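okay so I finally cleared off the big craft table today and I have thoughts, sorry in advance, this is a thread

background: I've been mixing my own sand filler for little candle holders since February and the powder gets EVERYWHERE. drawers, socks, the butter once (do not ask)

Nele Rieger told me ages ago to stop tipping it straight out of the bag and use the top half of a cut-up bottle as a funnel. I ignored her and bought a fancy one from Vultetti instead. guess which one is in the donation box now

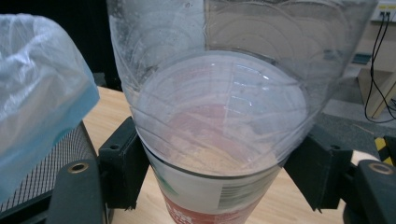

anyway my whole system is old cups now. one cup per batch, whatever's been emptied in the kitchen that week, and I only pour as much as I'll use in one sitting. a bag lasts me up to 8 weeks like this and the floor is so much happier!!

Bilal Dabbas asked if I label the cups. Bilal. I do not label the cups. I have one shade of beige and I'm loyal to it

next problem was trash. I used to keep the bin under the table and miss it constantly, so every scrap of paper ended up behind the radiator until spring

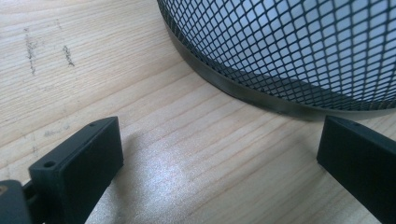 moving the bin up where I work was the best thing I did all day, and yes my mother would faint. I can sweep a pile of scraps straight over without getting up. it's the black mesh one, and I love how it looks against the pale wood, even with those dark scribbly smudges on the tabletop that I still have to deal with. tried an eraser on an old mark last month and got bored halfway

if anybody has a trick for getting gray marks off light wood without wrecking the finish please tell me, I'm scared of the scrubby sponge

tomorrow is the shelf with all the Sikutura yarn on it, 7 bags, no plan. pray for me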